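Print this message | E-mail this message
Search the archive: Enter keywords Go Advanced

Flestorlow list – household sewing and mending
Subject: Re: hem on a round tablecloth
From: Kalkidan Woldegiorgis

Dear Renata and all,

Renata Kaczorowski wrote:
> I have cut a round cloth for my mother's table and I am now afraid of
> the hem. When I fold the edge it makes small pleats everywhere. I tried
> with more pins and it is worse. Must I buy bias tape? The cotton is
> quite thin and it was washed before cutting.
> Renata

The pleats come because the outer edge of a circle is longer than the line where you want to sew it down. More pins will not change this. You have to make the hem narrow, or you have to draw the extra cloth together a little before you fold.

I do it in this way. I sew one line with a long stitch, 6 mm from the edge, all the way round. Then I pull the lower thread gently, a short part at a time, until the edge begins to turn over by itself. I press it with steam, fold it once more and sew. On a cloth of 200 cm it takes me an evening, with a pause for tea.

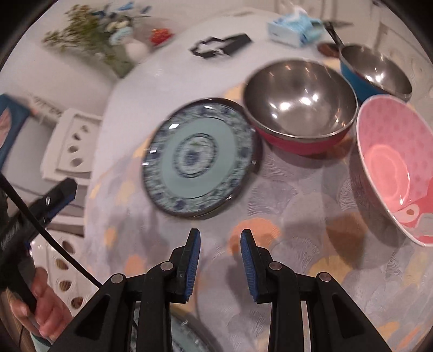

Bias tape is also good, and for thin cotton it is perhaps the easier answer. Finn Brandes wrote in May that he always uses it, and that he buys the 20 mm width from Ovitz because it keeps its fold after washing. I find it a bit stiff, but on a table this does not matter much. The colour is the harder question. With a print like the one on my table, pale grey and lavender with peach and yellow, I would take the grey, as the peach looks too sweet when it goes round the whole edge. For a plain cloth you are free – even a dark tape can be nice.

One thing I learned late: let the cloth hang for a night before you hem it. Parts of the circle lie on the bias and they become longer. My first one was 2 cm lower on one side and my sister saw it before I did.

Please tell us which thread you have. If it is the polyester from Negash, pull very slowly in the gathering line, mine broke twice on Sunday.

With kind regards,
Kalkidan

Recent messages on this list
Re: hem on a round tablecloth – Finn Brandes
Needle size for old linen – Hamdia Tesfamariam
Tesov 504, tension again – Olumide Anozie
Re: Re: Tesov 504, tension again – Hamdia Tesfamariam
Napkins from leftover curtain – Renata Kaczorowski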